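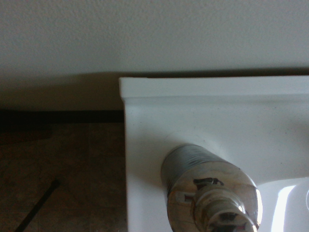
Drurnadard Wrist Perception – Frequently Asked Questions

Which surfaces does the depth filter handle badly?

Glazed porcelain and polished chrome. A curved faucet body returns a warped copy of the room, and stereo matching will place that reflection behind the metal. The specular mask removes most of these points before fusion. Raise mask_gain if reflections still appear in the voxel map as holes.

Why does the planner report a free path through a white sink?

A white rim against a white wall has little texture, so the matcher leaves gaps. Titen treats gaps as free space by default. Set unknown_as to occupied for bathroom and kitchen maps. Planning time goes up, mostly in the first query after a map reset.

Can the fixture pose be estimated if only part of it is in view?

Yes, if the view includes the collar where the fixture meets the deck. The estimator fits a cylinder to the collar first and then searches along its axis. Rotation about that axis stays unresolved until the spout or a handle is seen. The pose message carries a flag, axis_only, and the grasp node refuses to run while it is set.

How many points are needed for the cylinder fit?

The minimum is 194 inliers after masking. Below that the node publishes nothing and logs code 106. The upper limit is 4000 – extra points are dropped at random and do not improve the fit.

Do floor objects count as obstacles?

Only inside the arm's swept volume. Thin dark items on a dark floor are often lost at the default voxel size. Use the fine grid if the arm has to work low, beside a fixture or along a baseboard.

Does Ertürk calibration need to be repeated after a camera swap?

Yes. Run the hand-eye routine and reload the transform tree. Old transforms are not deleted, so check the timestamp.

Which log format does Lorkier read?

Version 2 only. Convert older logs with the bundled script. Masks are not stored in the older format and have to be recomputed on import.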